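Demonstration collectors – casual, Eltside

Nosteria is looking for people to record everyday handling tasks with a hand-held gripper. The recordings are used as training examples for a robot learning system. You do the task yourself, holding the gripper, and the system learns from the movement of the tool and what its camera picks up.

Most of the current work is cloth: picking up towels, folding them, wiping surfaces and putting things back where they came from. Other household objects will be added from April. Shifts run for 3 hours, with a paid break in the middle, and you will be on your feet for most of that time. 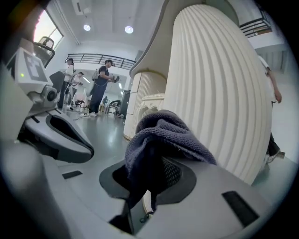

Hand-held gripper with a microfibre towel at the fingers.

You don't need a background in robotics. We do need people who can repeat a simple task many times without rushing it, and who will flag a bad take instead of letting it through. Each collector is asked to complete 67 accepted takes per shift once trained. Training is 2 paid shifts alongside an experienced collector.

You should be 18 or over, able to hold a tool at waist height for short stretches, and comfortable working in a shared space with other people moving through it. Left-handed collectors are very welcome – we are short of left-handed examples.

We have 25 places across the Deschamps and Prekach task sets. Tell us which you would prefer, or say that you don't mind.

To apply, send a short note through the Nosteria contact form with your availability, including whether you can work Sunday. A résumé is optional. Applicants will be invited to a short trial session, also paid, before shifts are offered.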